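Section 4: Opening and Closing the Storage Box

Use this section with any Riswood hinged-lid box, including part no. 3428. Read Section 3 first if the box is still in its shipping wrap.

Before you start

1. Clear a space on a table. A tablecloth is fine and helps keep the finish from getting scratched.
2. Smooth out the cloth. A fold under the box can make it rock when the lid goes back.
3. Set the box down with the hinge side away from you.

Opening the lid

4. Rest one hand against the side of the box body.
5. Lift the front edge of the lid with your other hand. Raise it slowly until it stands by itself — do not push it past that point.
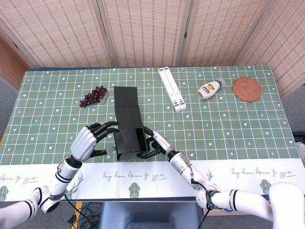
Figure 2. Lid open, standing nearly upright behind the box body.

6. Let go of the lid and check that it stays up before you reach inside.

CAUTION: Do not pick up the box by the open lid. The hinge is not made to carry the weight of the box.

Closing the lid

7. Take out anything that sticks up above the rim.
8. Bring the lid forward and lower it with both hands. Keep fingers clear of the hinge.

Note: Matte finishes show fingerprints. Wipe with a dry, soft cloth — no sprays or polish.

If the lid feels loose, stop using the box and order hinge kit 484 from the Deltbridge parts desk.

Revised 2/5/20, N. Semwal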